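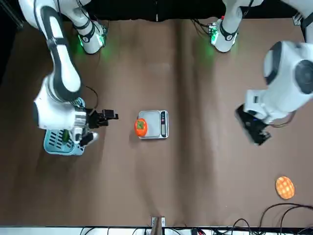
A light blue basket on the table, with the white arm over it.

I've grown fond of the afternoon walk, and I wish my doctor's office in Udwood would talk about it half as warmly as it talks about pills! Mine takes over 80 minutes, out past the Wenen bridge and home by 2, and I sleep better for it – my knees complain less, too. Medicine has its place, of course, and I take mine every morning. But a good long walk deserves a line on the prescription pad.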